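下ごしらえの器をどう分けるか 食材加工室の担当者に聞く

惣菜の試作を手がけるTrostowは、5月に下ごしらえの手順書を改めた。対象は根菜と葉茎菜の洗浄、切り分け、下味までの工程である。改訂をまとめた加工室の担当者に、器の選定と卓上の配置について聞いた。

旧版の手順書では、器の指定は「ボウル」の一語だった。深さも材質も書かれておらず、作業者ごとに使う器が異なっていたという。

「同じ配合で仕込んでも、塩の回り方に差が出ました。原因を調べると、浅い器で和えた人と深い器で和えた人がいた。浅い器では底に広がった調味液に上の材料が触れません。まず器の形を決める必要がありました」

新版では、ステンレスの器を浅型と深型に分けて記載した。浅型は切った材料を広げて水気を切る用途、深型は洗浄と和えの用途である。両者は兼用しない。

「浅型は平らな底の面積で選びます。材料を重ねずに置けるかどうかが基準です。深型は縁が外に張り出したものを指定しました。濡れた手で持つので、縁に指がかからない器は使いません」

底の傷については、交換の基準を別に設けた。細かな擦り傷は使用を続け、爪が引っかかる深さの傷は交換とする。点状の汚れは中性洗剤で落とし、残る場合は酸性の洗浄剤を使う。金属たわしは使用しない。

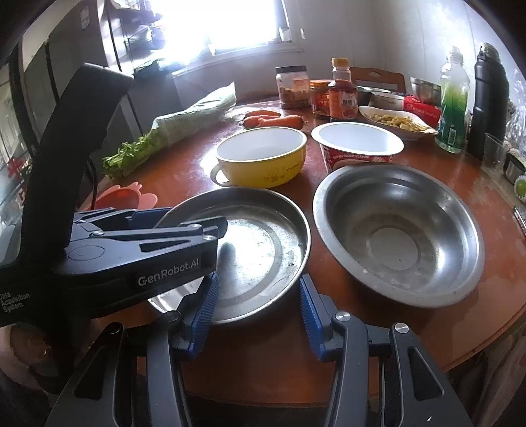
セロリと人参は、切る直前まで器に入れない。先に器に入れると、洗浄前のものと洗浄後のものの区別がつかなくなるためだ。セロリは包装に入れたまま卓に出し、洗う段階で外す。

「葉は茎と分けて量ります。試作の一回分は茎が600グラム、葉が40グラムです。葉を多く入れると苦みが出るので、余りは別の料理に回します。人参は太さが揃いません。太いものは縦に割ってから切り、細いものはそのまま斜めに切る。厚みを合わせれば火の通りは揃います」

調味料の瓶や広口の容器は卓の奥に並べる。手前に置くと、器を動かしたときに倒れる。蓋は使うたびに閉め、開いたままの容器を二つ以上置かないことも手順書に加えた。

取っ手付きの器と使い捨ての器も用途を限って残した。使い捨ての器は皮やへたを受けるのに使い、作業後に中身ごと廃棄する。取っ手付きの小型の器は、合わせ調味料を溶く工程に充てている。

「持ち手があると片手で傾けられます。一回に溶く量は100ミリリットルまでです。それを超えると混ぜるときに縁からこぼれます。内側が白い器は溶け残りを確認しやすいので、味噌や粉末の調味料に向いています」

卓の形についても尋ねた。丸い卓は四隅がなく、器を置く基準線を取りにくい。手順書では、作業者の正面に浅型、その右に深型を置くと定めている。左利きの場合は左右を入れ替える。

「丸い卓は、縁に近い位置の奥行きが思ったより取れません。器の外周が卓の縁からはみ出さないことだけは必ず確認します。艶のある塗装の卓は水がつくと器が滑ります。十分おきに拭く決まりを入れましたが、実際には和えの前に一度拭けば足りることが多い。次の版で書き換えるかもしれません」

手順書は系列のWitellの加工室でも使われている。先方からは、器の寸法を数値で示してほしいとの要望が届いた。担当者は、底の直径と深さを実測して表にする作業を進めている。

「同じ呼び方の器でも、メーカーによって縁の幅が違います。外径だけ書いても容量は決まりません。底の径、深さ、縁の幅の順に載せる予定です」

表を加えた改訂版は7月22日に両社の加工室へ配布される。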